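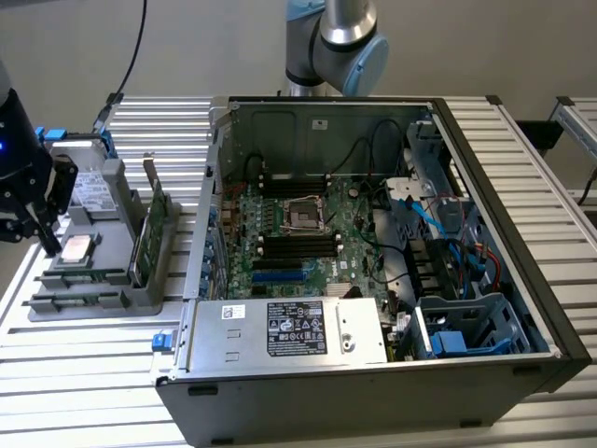
*An open tower on the bench, with a processor, a hard drive and an expansion card waiting in the holder beside it.*

30/07/2022 - Folks in Sepúlveda who have an old desktop computer gathering dust in the hall closet may be glad to hear that the Grekis repair room is taking them in again, and will be all through the summer. The room has put more than 300 machines back to work since it opened in January, which is a lovely number for such a small place.

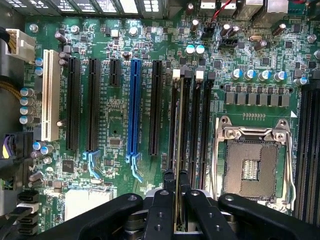

Most of what comes through the door is office equipment, big solid towers that were built to be opened up and worked on. Each one is laid on its side, the panel comes off, and the board gets a good long look before any parts go in.

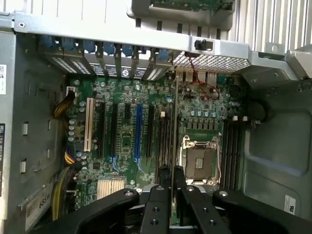 Older boards are welcome too - the kind with a white PCI slot sitting next to the newer ones - and so are spare cards, drives and cables, even if you have no idea what they once belonged to. Please do copy off your family photos first!

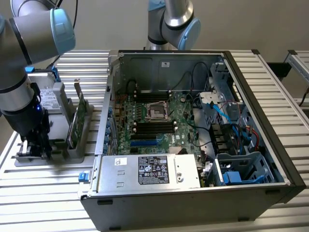

Finished computers go to households on the Dalorier waiting list, which has 60 names on it just now. Drop-off is at the side door on Preltier Street, and there is a fee of $20 for monitors, but towers are free.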